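Buscar en el sitio Buscar Todas las secciones

Comparación de pinzas para manipulación de textiles: apuntes de la unidad 6
2/18/23 – Jocelyn Yap

Estos apuntes acompañan a la práctica de comparación de efectores finales. Se supone conocida la unidad anterior (cinemática del mecanismo de cuatro barras y ventaja mecánica). El ensayo se hace con pinzas de mano, manejadas por un operador, y con la cámara montada sobre la propia herramienta. El brazo Jorklow se incorpora en la unidad 7 y no se trata aquí.

1. Planteamiento

Un objeto rígido admite una descripción del agarre mediante puntos de contacto, normales y coeficiente de rozamiento. Con una prenda extendida sobre una superficie blanda esa descripción es insuficiente. El tejido no ofrece caras opuestas: hay que crearlas, formando un pliegue entre las yemas antes de cerrar. La fuerza de cierre importa menos que la fuerza normal previa, es decir, la que ejercen las yemas contra la tela en el momento de iniciar el cierre.

De ahí se sigue que dos pinzas con igual fuerza nominal pueden dar resultados muy distintos. Las variables que se registran en la práctica son:

- apertura inicial entre yemas;
- ángulo de ataque respecto al plano de apoyo;
- geometría de la yema (redondeada o de canto recto);
- rigidez del soporte (mesa o colchón);
- número de capas de tejido en la zona de agarre.

2. Pinzas que se comparan

Pinza A, de eslabones articulados y yemas redondeadas. Las yemas se acercan al cerrar y su orientación depende de la longitud de los eslabones. Si las barras opuestas son iguales y forman paralelogramo, la yema se traslada sin girar; en otro caso gira, y el ángulo de contacto deja de ser constante a lo largo del recorrido.

Pinza B, de guía lineal y yemas planas. El recorrido es recto y la orientación, fija. Ocupa más anchura y obliga a entrar con la muñeca más vertical.

En la serie preliminar, Efren Cabrera obtuvo con la pinza B mejores agarres sobre mesa y peores sobre colchón. La explicación propuesta es geométrica: sobre un apoyo que cede, el canto recto se hunde por un extremo y pierde contacto por el otro. La yema redondeada tolera mejor el error de inclinación.

3. Cámara

La cámara va fija detrás del mecanismo y usa un objetivo gran angular. Se graba a 1080 líneas y se reduce a 576 para el análisis. La reducción no afecta a la detección de las yemas, pero sí a las costuras finas de prendas oscuras, donde el contraste es bajo de partida.
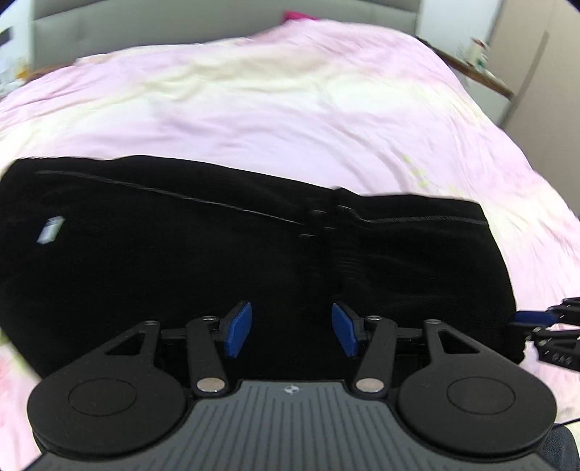

La distorsión del objetivo debe corregirse antes de medir cualquier ángulo. Cerca del centro óptico el error es despreciable; en la periferia, una arista recta aparece curvada y la medida directa no es válida. Jerome Lumanlan recomienda calibrar al comienzo de cada sesión y repetir la calibración si se desmonta el soporte. El desenfoque de movimiento se trata aparte: los fotogramas afectados se marcan y se excluyen del cálculo del ángulo de ataque, aunque se conservan para determinar el instante de cierre.

4. Procedimiento

4.1. Extender la prenda sobre el apoyo sin alisarla del todo. Las arrugas forman parte del ensayo.
4.2. Abrir la pinza hasta la apertura indicada en la hoja de Horncombe.
4.3. Aproximarse por el borde más cercano al operador.
4.4. Apoyar las yemas, mantener la presión y cerrar.
4.5. Elevar en vertical y anotar el resultado: agarre de una capa, de varias capas, parcial o nulo.
4.6. Repetir en una zona con costura o cinturilla.

En los ensayos bimanuales, la segunda pinza sujeta o tensa el extremo opuesto. Tensar reduce la altura del pliegue disponible y penaliza a la pinza A; conviene registrar el orden en que cierran las dos.

5. Errores frecuentes

Confundir el deslizamiento con el agarre nulo. En el primero hay pliegue y se pierde durante la elevación; en el segundo no llega a formarse.

Cerrar antes de apoyar. Ocurre sobre todo con prendas negras, por falta de referencia visual de la distancia.

Mezclar series de mesa y de colchón en la misma tabla. Las tablas de diciembre entregadas por el grupo de Wandadville tenían este defecto y Bayu Pattinasarany tuvo que separarlas a mano.

6. Entrega

Tabla de resultados por pinza y por apoyo, archivo de calibración y una página de discusión. La discusión debe justificar la elección de la yema para el apoyo blando – no basta con citar la tasa de éxito. Las dudas sobre el formato se dirigen a Janelle Dela Peña.

Contacto | © Laboratorio Yap | Volver arriba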